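To: Ekville Community Kitchens list
Date: 29 Apr 2025
Subject: Re: Board and utensil replacement

Members are thanked for their replies. The earlier message is quoted for those who joined after January.

> The Stilau kitchen asks whether boards must be replaced
> every year, and whether the order of 88 may be shared
> with Esteves.

The position is as follows.

1. Utensils. Each site keeps its present allotment of 40 until the new list is issued.
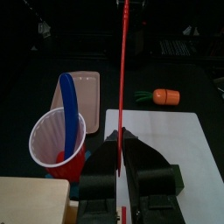
2. Boards. Replacement is by condition - deep cuts or lifting edges - and no longer by date. White remains the color for produce.
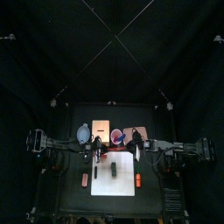
White cutting board with handle slot.

3. Shared orders. Stilau and Esteves may order jointly, provided that one site receives the invoice.
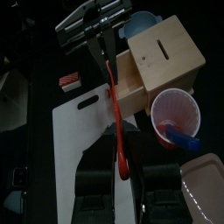

Storage charges for the Daria depot will be divided equally between the 2 sites. Requests should state the item, the quantity and the color. A long red utensil with a rounded end, for instance, is entered under "red, long" and not under the maker's name. Incomplete forms will be returned to the sending kitchen.

Ekville Kitchens Office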